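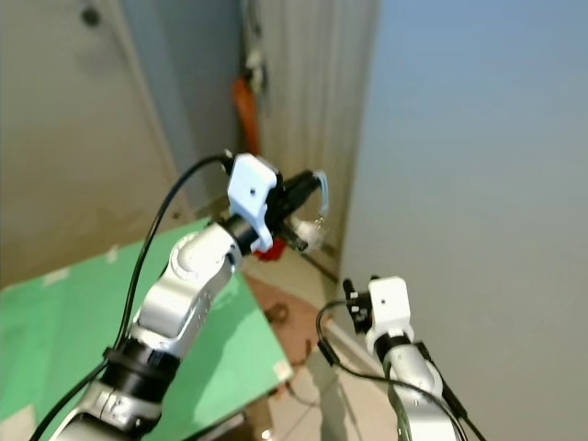 Carried over from the last page, Venudum dump trailer, brakes and hubs.

Left rear hub still warm after the yard loop, other side fine. Not hot enough to smoke but you don't want to leave your hand on it. Jacked it, spun the wheel, drags the whole way around, so not a flat spot or a warped drum. Backed the adjuster off until it spun free, then brought it up till I could just hear the shoe. Drove it again, same thing. So not the adjuster.

Pulled the drum. Magnet worn at an angle, heavy on the front edge, grease on the inner face of the shoe. Grease is old and brown, not what we use. Seal lip is torn and folded under, looks like somebody drove it in dry. Bearings look OK to me but the race has a faint blue tint on the bottom so they're coming out too. No point putting old bearings behind a new seal.

To order from Baláž: inner and outer bearings with races, seals for the whole axle, complete brake assembly left and right. Don't let them send the shoes on their own again. Last time the return springs were in a seperate bag with no part number and we lost a morning on it.

Otakar Matoušek looked at the spindle. He says leave it, clean up with emery and check with the new race on. I'd have swapped the axle but he's probably right, there's no step you can catch with a nail.

Wiring – somebody before us used household wire nuts under the bed, taped over. Green inside. Cut back to clean copper, crimp and heat shrink, new loom clipped to the frame rail and NOT to the hydraulic line. Breakaway switch works on the bench, doesn't work on the trailer. Check ground first. (Did: it was the ground. Painted over bolt at the tongue. Wire wheel, star washer, fine now.)

Hydraulic pump sounds rough coming down, quiet going up. Fluid level low, topped up. Still rough. Left it for the next day.
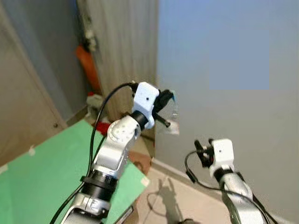

Plilell, June 17, 2020

Baláž box came early. Everything in it this time except the cotter pins, used ours.

Races in. Froze them overnight and they went in without a fight, brass drift only, went around the edge slow till the sound changed. Packed bearings by hand because the packer is leaking out the bottom again, someone please order the rubber. Seals in square with the flat driver. Greased the lip.

Nut procedure, writing it down since we've been doing it three different ways between us – snug while turning the drum, back off to loose without turning the drum, then finger tight, nearest slot, pin. Owner's sheet for this axle says the same. Do not just crank it down and back off "a bit".

Lug nuts in a star, snug all, then 70 ft-lb, then final off the card on the wall. Wheels back on and re-check after the road run. Write it on the tag so whoever hands it over tells the customer to check again.

Road run: out to the quarry gate and back the long way, empty. 70 miles by the truck. All hubs just warm, no difference left to right I could feel. Brakes pull even on gravel, a little grabby at first then settled down. Turned the gain on the controller down one notch. Re-checked lugs, two moved a hair, both on the left rear. Normal for fresh paint on the wheel but keep an eye.

Pump: screen on the suction tube was packed with paint flakes and what looks like bits of thread tape. Whole tank needs to come off and be flushed, no way around it. Drained, flushed, flushed again, new fluid. Quiet both ways now. Bed comes down slower than before, which Otakar likes and I don't, but he's the one who has to demo it. Needle valve is there if the customer complains.

Ondatum called about their equipment trailer, want it before the paving job starts. Told them ramps are not done. The hinge tubes are worn egg shaped, need cutting off and new tube welded on, not just bigger pins. They asked for bigger pins. Otakar will call them back, I'm not arguing it again. If they say no, we write on the invoice that we recomended it.

Still open on the Venudum:
tarp arm spring, left, weak
mud flap bracket, straighten or replace
VIN sticker unreadable, stamped number OK, take a rubbing for the file
spare has a date code too old to sell it with, ask Otakar what we've got in the rack
next bearing check due October, put on tag

Jack stands are in bay 2 under the bench. Put them back there.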